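Wolarden open day: can visitors try the hand-held grippers?

Posted in Robots & Automation, July 19, 2025
Viewed 2,579 times

I'm taking a small group to the Wolarden open day in September. The program lists "garment handling, hand-held" but gives no details. Is it a demo you watch, or do visitors get a turn? Two in the group have limited grip strength.

Kernalora

Both. When I went, the operator worked for 15 minutes, then visitors took over in pairs. The folding task is done on a bed, and soft items are harder than they look. Close the fingers on a seam or a folded edge. If you pinch flat fabric in the middle, it bunches and the fold is lost.

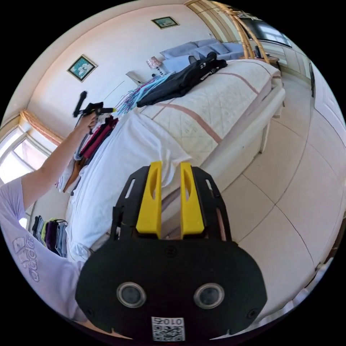
Two grippers at the bed, with folded clothes stacked along the side.

Grip strength: ask for a short session. Holding the tool level tired my wrist well before my fingers. Groups larger than 6 were split, so send your head count ahead of time.

Fankhauser

Went last year, it was fine. Parking is bad.

Tollport

Agree on seams. Also keep your free hand away from the lenses on the housing. I blocked mine twice and had to start the fold over. No idea if the September schedule is the same.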